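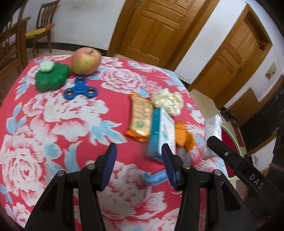

An apple and a blue fidget spinner on a flowered tablecloth.

Category: Reading Group > Grief and Attachment
2 min read

Subject: Re: Is the second half of Lestora about mourning?

Hello all,

I finished the novel last night and went back to the message from the Briltthorpe group, which I quote here because several people joined after it was sent.

> We read Lestora as a book about a man who can't mourn. His mother
> dies on page 30 and he never mentions her again. He moves to
> Kondham, rents the room over the chandler's shop and starts
> copying out her letters, all 404 of them. Our group was split.
> Half of us thought the copying is how he grieves. The other half
> thought it is how he avoids it. Does anyone have a view on the
> fire chapter?

I lean toward the second half, with a reservation. When he copies the letters he corrects her spelling. He also leaves out every sentence in which she complains about him. By the time he reaches the end he has a mother who never existed and who can't be lost. To me that is closer to what the older writers called denial of the loss than to any working through of it.

The reservation is the fire. He could save the copies and he saves the originals. The narrator gives this two lines and moves on to the price of the ferry, and I missed it the first time. I now think it is the only point in the book where he chooses her as she was, complaints included. Whether he knows that he has chosen is another question – the text doesn't say, and I would be careful about filling it in.

Somebody asked at the last meeting whether the stage version helps. The Thevar production cuts the fire completely and ends with him at the desk. I saw it in January and found it well acted but a colder story. Without the fire he is simply a collector.

A small point on editions. The page numbers above are from the paperback, which runs to 492 pages. The older hardback has 500 and includes the afterword, where the translator discusses the word used for "keep" in the letters. It can also mean "hold back". If anyone has the hardback, could you scan the afterword and post it to the files section?

I would like to take the two ferry chapters next, before we go on to the sister. I can write up a page of notes on them unless somebody else wants to.

Regards,
List member, evening group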